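Fruit and Vegetable Storage: Frequently Asked Questions
Turnham Household Notes

Compiled by Glykeria Zacharopoulos. Last revised in April.

Does this page cover cut produce?

No. Everything below refers to whole, uncut items with the skin intact. Cut fruit goes in a lidded container in the fridge, see the separate sheet.

What sort of basket should I use?

An openwork one. Solid bowls hold moisture at the base, and the lowest items are the ones you look at least. Plastic lattice is adequate and can be washed in the sink. Wicker is acceptable but harder to dry. The Fragkou basket sold in our shop weighs 675 g and has a diameter of 35 cm. The smaller Jirnent model is suitable for one or two people.

How full can the basket be?

No higher than the rim, with the heaviest items at the bottom. If fruit has to be balanced on top, use a second basket.

Can tomatoes be kept with citrus?

Yes, for a few days. Tomatoes give off some ethylene as they ripen, but citrus does not ripen further after picking and is little affected by it. The practical problem is weight. A large orange will bruise a ripe tomato underneath it.

How do I sort a mixed basket?

Put a soft cloth or blanket on the table first. Take items out singly and check the underside of each before deciding where it goes.
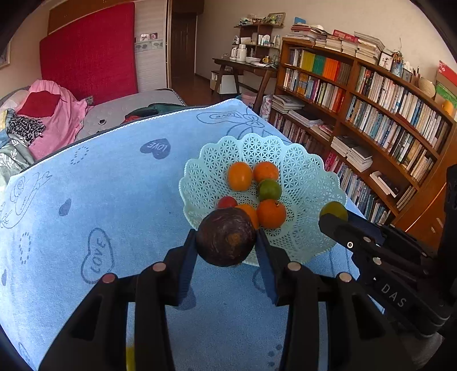
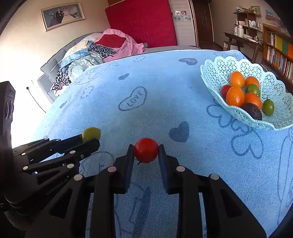

Sorting is done by keeping time, shortest first. Ripe tomatoes and soft avocados are placed where they will be used within 2 days; lemons and oranges can wait. Colour is a poor guide for citrus, and a mixed lot like the one in the openwork basket, with green fruit in among the orange, should be judged by firmness and weight in the hand. Check the stem end as well – mould commonly starts there. A plush blanket such as the blue one with the LOVE print gives good cushioning, but shake it out afterwards and wash it if any juice has got into the pile.

Should avocados be refrigerated?

Only when ripe. A hard avocado stays at room temperature until it yields to light pressure near the stem. Dark skin on its own does not prove ripeness, as some varieties stay green throughout. Once ripe, refrigerate and use within a few days.

Do I wash everything before storing it?

No. Wash immediately before use. If produce has to be washed earlier, dry it fully with a clean towel, including the hollow around the stem.

Which way up should tomatoes sit?

Stem end down if the stem has come off, in a single layer. With the stem attached it makes little difference.

What is the Detness liner for?

It is a washable mesh pad for the base of the basket. Trim to size with scissors. Machine wash at a low temperature, no softener. Zoi Balaskas tested one through 55 washes and reported fraying along the cut side only.

One item has gone mouldy. Is the rest safe?

Remove it along with anything soft that was touching it. Firm citrus can be rinsed, dried and kept if the skin is sound. Wash the basket in hot soapy water, using a small brush for the lattice, and let it dry before refilling.

Can I keep onions in the same basket?

Separate basket, away from the fruit. Same for potatoes, which also need to be kept dark.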